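Plerumport Community Workshop News
Filed under: Projects, Robotics, Members' Bench

Two-arm bench build reaches the key ring stage

The two-arm build in the back bay has moved on from stacking blocks. For most of the fall the group working on it was busy with mounts and wiring, and a lot of members only knew the project as the thing that kept using up the aluminum bolts. The arms are now on their rail, the walls are up, and the bench is open to anyone who has done the safety sheet.

The project goes by the name Plandinero on the sign-up board. The aim is modest. We want two small arms that can hand things to each other on a tabletop, built with parts and tools a home builder could get, and written up well enough that somebody could put together the same thing in a garage. So far the parts bill stands at $474 for the frame, the fingers and the wiring. The arms and their motors are on a separate budget and were paid for last year.

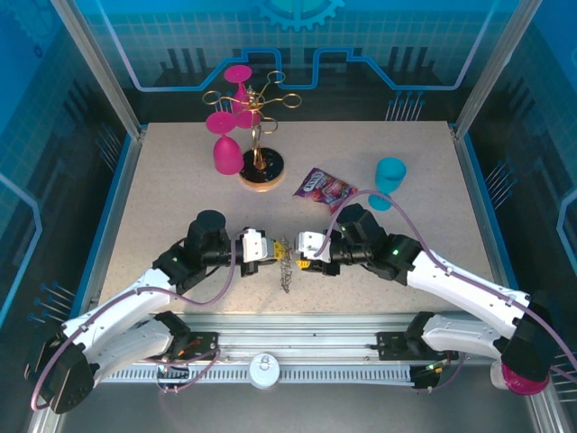
The frame took longer than the arms did. The first version was wood and it flexed each time both arms moved together, so we went to aluminum. Both arms now mount to plates on a single rail along the front edge, and that has made a big difference when we have to take one off and put it back. Cable routing is still a sore point. The purple cables run up the arms with a good amount of slack, and the one on the right swings out across the table as far as the teal wine glass. We plan to add clips at each joint before the next open bench. If you have a source for small clips that snap on without glue, leave a note in the project box.

The walls came later. They were added after a few evenings of parts rolling onto the floor, and the blue circuit graphics were printed on the shop's wide printer from leftover vinyl.

Most of the bench time this month went into the fingers. The arms came with hard plastic jaws that were fine for blocks and poor for anything round or thin. We tried rubber sleeves from Modamex, which held well but rolled back after a few dozen grips. Then we tried soft fingers in different shapes, and the present set is the one we are keeping for now. All the fingers are interchangeable and come off with two screws.

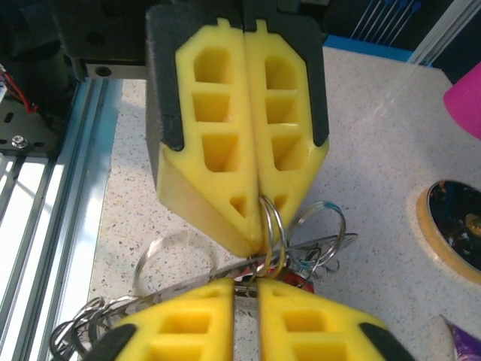
Soft fingers are a trade between grip and give. A solid one holds its line but will not wrap around a part, and one with too much cut away folds sideways under load. We settled on a layout with open pockets down the face and a blunt tip, and made every finger to the same pattern so that either arm can use any of them. Key rings have turned out to be a good test of it. They are thin, they tangle, and they slide over each other, so it matters a great deal where the tips meet. With the fingers closed on a pair of split rings, the seam between them should be straight and narrow all the way down. If it opens up at the top, the finger is seated wrong and should come off and go back on.

Our log sheet for the last round of tests has 85 tries at passing a small metal part from one arm to the other. We are not giving a success rate yet. The early tries were done with a loose wrist screw on one side and should not be counted with the rest. We will run the set again and post the sheet by the bench.
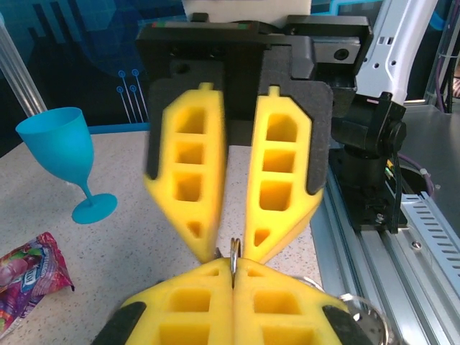

Lower gripper holding a metal ring on edge, with the upper fingers open over it.

A few notes for people using the bench:

Run both arms at the slow setting until you have watched one full pass.

Do not tighten the finger screws with the power driver. Hand tight is enough – the foam tears at the tabs.

Leave the test objects in the enclosure when you finish. The plastic wine glasses belong to the project and should not go back to the kitchen.

Write down any change to the settings file, even a small one. The last person lost an evening to a wrist offset that was not in the log.

Open bench is in the Lynch Street building, 5 people at a time. Sign up on the board by the door. The drawings for the fingers and the rail plates are in the shared folder under Plandinero, and the parts list will follow once the cable clips are sorted out.

Contact the workshop office | © 2023 Plerumport Community Workshop | Back to top
We use cookies to remember your newsletter settings. By using this site you agree to our cookie policy.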